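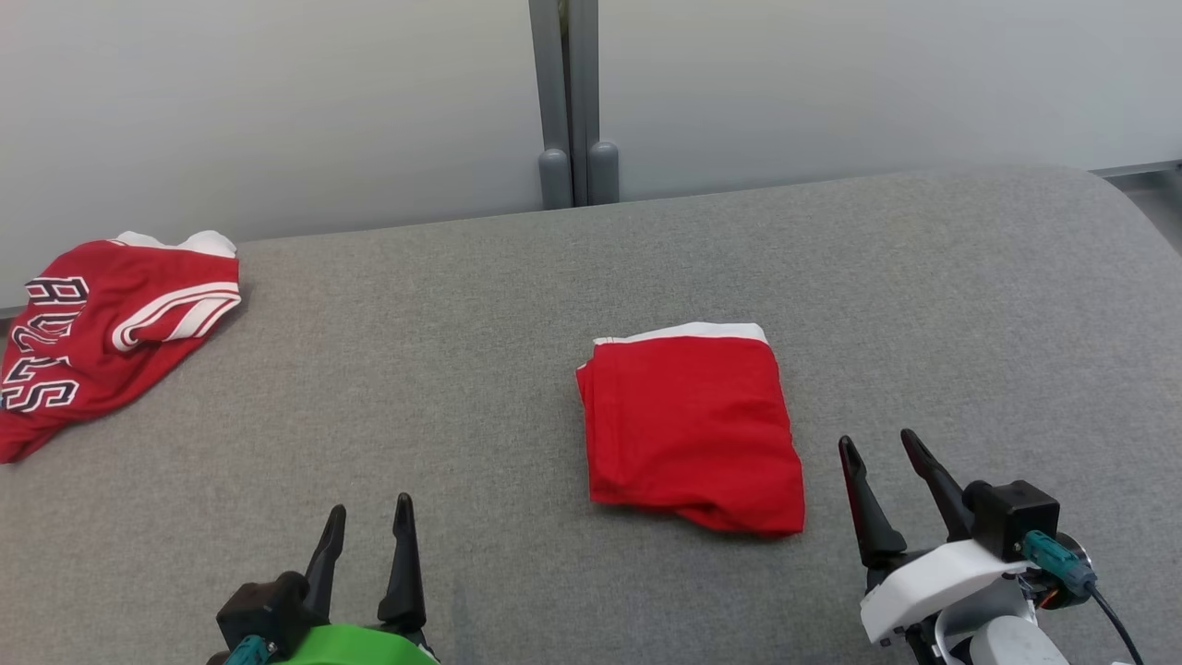
Folding task, data collection: minutes of the August working meeting
Losodcombe site, upstairs room. Start 9:30 a.m.
Chair: Weronika Marciniak. Notes: Ksawery Ziółkowski. Also on the call: the Rollier training group and two operators from the evening shift.

1. Minutes of the last meeting
Accepted with one change. Under item 5, "episodes rejected" should read "episodes held for review." Nothing has been deleted.

2. Count to date
The set stands at 1,437 accepted episodes for the jersey and shorts task. Ksawery explained that an episode is accepted only if all camera streams run to the end and the operator has marked it complete. Episodes with a dropped wrist stream are kept in a separate folder and are not part of the number.

Rollier asked whether the held episodes could be used for pretraining. Weronika had no objection as long as they keep their own tag. Agreed.

3. Starting positions
Rollier reported that the current policy does well when the garment starts flat and poorly when it starts bunched. They looked at the start states and found that most sessions begin with the cloth already half spread, which makes the first grasp easy. They want more crumpled starts, including some where part of the garment is near the edge of the work surface.

The operators said crumpled starts take longer and that they had been smoothing the cloth a little between episodes out of habit. Agreed that from now on the garment is picked up, dropped, and left as it lands. If it falls on the floor, drop it again.

Finished items may stay on the surface during the next episode. Rollier wants this, so that the model learns to leave a folded piece alone. The folded piece should be moved to a new spot between sessions.

4. Grasp and re-grasp
Long discussion. Operators differ on what to do when a finger catches only the top layer. One backs off and tries again, another drags the cloth and corrects later. Both end in an acceptable fold, but Rollier finds the dragging episodes hard to learn from. They would like the retry to be clear: open both fingers, lift clear of the cloth, come down again.

Ksawery asked that failed grasps stay in the recording. Cutting them out was tried on the Steltum set and the model had no idea what to do after a miss. Agreed, no trimming inside an episode.

Lettered garments were raised under this item. Large printed areas are stiffer than the plain fabric and fold along different lines. Operators are to vary which side faces up at the start.
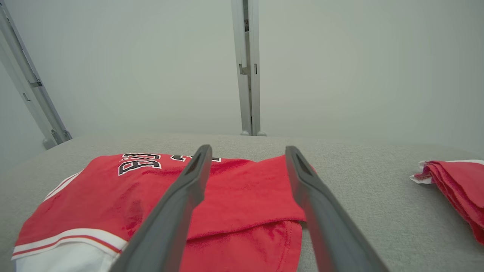
Weronika replied that the side facing up should be written in the session log as well, or the training group will have to work it out from the video. She would accept one letter per episode, F or B, and a U for cases where the cloth is too tangled to say. Rollier agreed to read the column in. Ksawery will add it to the log sheet.

5. Operator hours
Teleoperation blocks were running too long. Fold quality falls off toward the end of a block and the number of re-grasps goes up. New limit is 14 episodes per block, then a break away from the station. Each operator does no more than 4 blocks in a shift. The evening shift asked if the limit applies to short tasks too. For now it does.

6. Labels
The Kurek labeling tool still splits the sleeve tuck into two steps on some episodes and one step on others. Ksawery has written to them and has no date for a fix. Until then the step is to be labeled as one, starting at first contact with the sleeve and ending when the fingers open.

Nearly a third of the July labels will have to be gone over again for this reason. Rollier offered one person for the checking.

7. Other business
The spare wrist cable is in the drawer under the monitor. Please sign it out.
Calibration is to be run before the first block of every shift, including when the previous shift says it has been done.

Actions
Ksawery: log sheet column, Kurek follow-up, tag for held episodes.
Weronika: written note to operators on dropped starts and retries.
Rollier: results on crumpled starts after 3 more sessions, name of the label checker.

Meeting closed 10:50 a.m. Next meeting in September, same room.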